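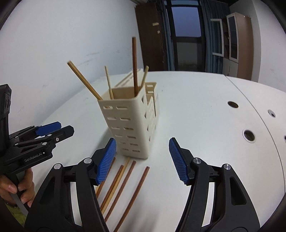

El secado vertical de los palillos tiene un problema de base: la punta, la parte más fina y la que más se lleva a la boca, queda donde se acumula el agua. Un cubertero de plástico sin ranuras empeora el asunto. El mío es de color crema, con compartimentos, y tiene el panel frontal perforado con ranuras horizontales en seis filas y dos columnas, además de aberturas en el lateral. El aire entra por delante y por el costado, y eso en teoría basta. En la práctica depende de cuántos palillos comparten hueco y de cómo se apoyan. Con pocos, cada uno se inclina hacia donde quiere y quedan separados; alguno casi vertical, otro muy tumbado contra el borde. Con el compartimento lleno se pegan entre sí y la madera tarda mucho más.

Llevo desde septiembre anotando estas cosas en una libreta, a raíz de un lote que tuve que tirar por manchas negras en los últimos milímetros. Bogdan Wróbel, que me vendió aquel lote, sostiene que la culpa fue del lavavajillas. Es posible. Lavé a máquina los primeros meses y la laca se fue antes que nada.

El procedimiento actual es el siguiente. Lavado a mano con agua templada y poco jabón, sin remojo. Secado con paño, de la cabeza a la punta. Reposo en horizontal durante 30 minutos, separados. Después, al cubertero, con la punta hacia arriba si van a quedarse varios días y hacia abajo si se usan esa misma noche. Lo segundo es menos higiénico de coger y más cómodo de guardar; en casa discutimos y ganó la comodidad.

En cuanto a la madera, tengo mezcladas dos compras. Los claros son de Lesell y llegaron sin tratar. Los oscuros son de Ernach, algo más pesados, con un acabado que aguanta mejor la salsa de soja. Waldemar Żak me recomendó aceite mineral para los claros, una capa fina cada dos meses. Pesé un par antes y después de la primera capa y la diferencia no llegaba a la resolución de mi báscula, así que no puedo decir cuánto absorben. 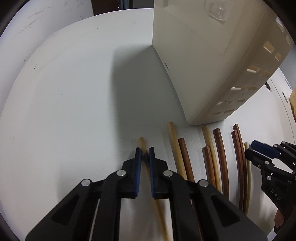 Emparejar es la parte lenta. Dos palillos del mismo tono no son necesariamente pareja: cambian el grosor, la conicidad y, sobre todo, la curvatura. Extendidos en abanico sobre una mesa blanca, los rojizos enseñan la veta y se nota enseguida cuáles hacen arco; los de color paja están intercalados con ellos. Un arco leve no molesta al comer si los dos miembros del par se curvan hacia el mismo lado. Si se curvan en sentidos opuestos, las puntas se cruzan y no hay manera de coger un grano de arroz.

Para medir la curvatura los hago rodar sobre la mesa. El recto rueda de forma continua. El combado da saltos y se detiene siempre en la misma posición, y esa posición indica el lado del arco. Marco ese lado con un punto de lápiz en la cabeza y junto los que coinciden. Los que no encuentran pareja van a un bote aparte y sirven para remover, para desatascar el molinillo o como tutores de las macetas pequeñas.

Un detalle sobre la mesa: conviene que el tablero sea liso y esté nivelado. En la cocina anterior, la de Limham, la encimera caía hacia la ventana y todos los palillos me parecían rectos.

Queda pendiente probar un escurridor metálico de Claeys que me han prestado. Tiene la rejilla más abierta por abajo, pero el fondo es poco profundo y sospecho que los palillos largos lo volcarán. Lo dejaré cargado una semana y anotaré el estado de las puntas.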